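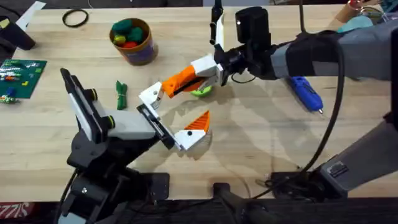
Name change on naturalization application - does it slow things down?

tamarack_68
I'm filling out my citizenship application and I want to change my last name at the same time. A coworker says asking for a name change means you have to wait for a ceremony with a judge. Does anyone know how long that adds? I live in Flernitz.

Cavalcanti
It depends on where you live. In Flernitz the court does its own ceremonies, so I waited 2 months after my interview. My cousin in Murnau didn't ask for a change and took the oath the same afternoon.

plainoldmail
I'd skip it and change the name later in county court. I did it that way and paid $135. You get the certificate sooner and can apply for a passport.

Cavalcanti
Then you have a certificate in the old name and a court order in the new one, and you carry both around forever. I don't think that's better.

plainoldmail
I keep a copy in a drawer. It has come up once, at the bank.

nastotar
You can also get the certificate replaced after a court change, but there's a separate form and fee for that. Check the current fee schedule - it has changed since I filed.

tamarack_68
Do I need to decide before I mail it in?

nastotar
No. The officer asked me about it at the interview and I signed a petition there. I'd still put it on the form if you already know.

Cavalcanti
Agree with that. Also check the spelling on the petition before you sign. Mine was missing a letter and we caught it at the desk.

plainoldmail
Still think the wait is a bad trade if you have travel planned.

tamarack_68
No travel until July, so I'll put the name on the form. Thanks all. I'll post again when I get an interview date.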